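Home | Procedures | Cell Safety | Fixtures | Downloads | Contact

How to Set Up and Run a Robotic CPU Handling Task to the Ranolside Bench Rules

Revised February 21, 2018

This procedure covers the removal and placement of a desktop processor by a robot arm with a two-finger parallel gripper. It applies to any Ranolside bench where the computer stays in its case during the work. Bare boards mounted on a standoff plate are covered by the Drakley procedure and are not discussed on this page.

The rules use "shall" for a requirement and "should" for a recommendation. A bench that departs from a recommendation writes the departure in the bench log. A bench that departs from a requirement stops work.
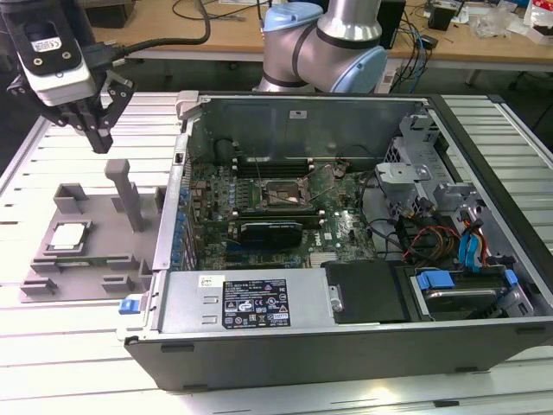
D. Jitpraphai
Procedures Engineer, Bench Automation

1. Before you start

You need the following:

- the computer under work, with its side panel removed
- a fixture tray with a processor recess
- a grounded bench surface and a tested wrist strap
- a magnifier or inspection camera for the socket contacts
- the printed rule sheet, current revision
- a blank cycle record

Disconnect the power cord at the wall and at the power supply. Hold the power button in for five seconds, then wait for two minutes. Removing the cord from the wall alone does not meet the rule, as cords have been plugged back in during bench changes.

Put on the wrist strap before you touch the case. The strap stays on for all manual steps inside the case and at the tray. Take it off before the arm is enabled, and move outside the marked line.

2. Position the case

2.1 Lay the case on its side with the motherboard facing up. The case shall rest flat on the table. If it rocks, find the cause and remove it. Do not shim one corner with folded paper or tape.

2.2 Turn the case so that the socket is within the middle portion of the arm's reach. A socket near the outer limit of reach leaves the wrist with few approach angles, and the planner will tend to choose one that crosses the drive cage.

2.3 Tie back or tuck in any cable that can move into the approach path. This includes thin single wires that cross the board. A thin wire is easy to miss in a depth image and can be caught by a finger without raising the force reading enough to trigger a stop. Cables that hang outside the path may be left as they are.

2.4 Record which cards and drives are installed. A graphics card next to the socket reduces the clearance on that side and shall be entered in the collision model at its full height, including the shroud. Removing the card is permitted. If you remove it for one cycle, keep it out for the whole run, so that the cycles can be compared.

2.5 Check the case rim. Latches and clips that stand above the rim count as obstacles. So do hinged brackets, in both their open and closed positions.

3. Position the fixture tray

3.1 Place the tray beside the case, on the same table. The tray and the case should not be on separate surfaces. Two surfaces can shift relative to each other when someone leans on one of them.

3.2 Fasten the tray. Friction is not a fastening method under these rules.

3.3 If the tray has a vertical post or any other tall feature, enter it in the collision model first. Most tray contacts in our records were with the tallest feature of the tray, during travel moves between pick and place.

3.4 The processor recess shall hold the part by the edges of its substrate, with the heat spreader facing up. Nothing may bear on the contact side. Check a printed recess for strings and loose plastic before each run. One loose strand carried into a socket is enough to bend contacts.

3.5 Mark the orientation corner on the tray with ink or an engraved line. Do not use a sticker. Adhesive collects debris and the sticker will lift.

4. Open the socket

4.1 Release the retention lever and raise it fully. Raise the bracket until it stays up without support. Confirm by eye that both are at their stops.

4.2 With the processor out, inspect the contact area under magnification. Look from two directions at right angles. Bent contacts that cannot be seen from one side are usually plain from the other.

4.3 An open socket shall not be left uncovered when no task is running. Fit the plastic cover, or a clean substitute of the same size. Remove it as the last manual step before enabling the arm.

4.4 Do not blow into the socket. Use filtered air at low pressure, or leave the particle and reject the board for this task.

5. Limits for motion near the board

5.1 Divide the working space into a travel zone and a near zone. The near zone begins at the case rim and extends down to the board.

5.2 In the near zone the arm shall run at the reduced speed set for the bench. Speed changes occur above the rim, with the arm clear of the case.

5.3 All moves into the near zone start from directly above the socket. Sideways entry through the open side of a bracket or between a card and the socket is not allowed, even where the planner reports clearance.

5.4 The force limit shall be set on the arm controller, where the task program cannot change it. A limit held only in the task script does not satisfy this rule.

5.5 Contact is sorted into three classes:

Class A, permitted. Contact with the retention bracket, its lever, or the edges of the processor.
Class B, permitted once per cycle and recorded. Light contact with a slot body, slot latch, or card shroud.
Class C, not permitted. Any contact with socket contacts, surface-mount parts, or capacitors. The cycle ends and the board is inspected.

The class depends on the part touched. It does not depend on whether damage was found. 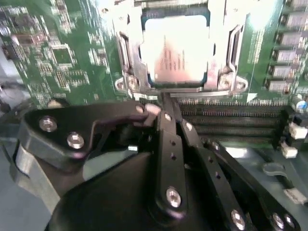 Figure 2. Fingertip pad on the crossbar of the retention bracket, a Class A contact.

5.6 Fingertip pads shall be clean and free of cuts. The pad should be the only part of the finger that touches the bracket. Screws and link edges sit behind the pad and can reach the board first if the gripper is tilted. Check the tilt with the gripper open and again with it closed, as linkage grippers change shape between the two.

5.7 Treat the memory slots as part of the near zone even when they are empty. The slot latches are the parts most often touched by the outer side of a finger.

6. Run the cycle

6.1 Run the first cycle with no processor in the tray or the socket. Step through each waypoint. Write down the smallest clearance seen at each one.

6.2 Run the second cycle with a scrap processor of the same package size. Any Class C contact during this cycle sends you back to section 2.

6.3 Start the recorded run. One operator watches the arm and holds the enabling device. That operator has no other task. Reading the log, answering questions, and preparing the next tray are other tasks.

6.4 After placement, do not let the arm close the lever until the seating check has passed. The processor should lie level in the socket, with its orientation mark at the marked corner. If it does not, open the gripper, retract straight up, and stop. Pressing on a part that is not level is a Class C event even if nothing bends.

6.5 Inspect the socket after every 18 cycles and at the end of the run. A full run is 100 cycles. Do not extend a run to make up for stopped cycles. Start a new record.

7. Records

Each cycle gets one line: cycle number, start state, end state, contact class, and operator mark. Blank cells are not accepted. Write "none" if there was no contact.

The Jorkness log currently holds 1,799 cycles, of which 304 have at least one Class B contact. Figures from other benches should be sent in the same format, with stopped cycles included. Logs with stopped cycles deleted are returned.

Keep board photographs with the cycle record. File them by bench and board number.

8. Common errors

Tray moved after calibration. Recalibrate. Entering a manual offset is not permitted.

Lever dropped during approach. The lever was not at its stop. Repeat 4.1, then inspect the contacts.

Arm stops above the rim with no contact. Check for an obstacle entered twice in the collision model, most often the graphics card.

Gripper loses the part on lift. Check the pads first and the recess second. Do not raise the grip force until both have been checked.

The next scheduled review of these rules is in August. Send proposed changes with the section number and a copy of the affected cycle lines.

Contact: Ranolside Bench Automation, Procedures Desk | Copyright 2018 Ranolside | Back to top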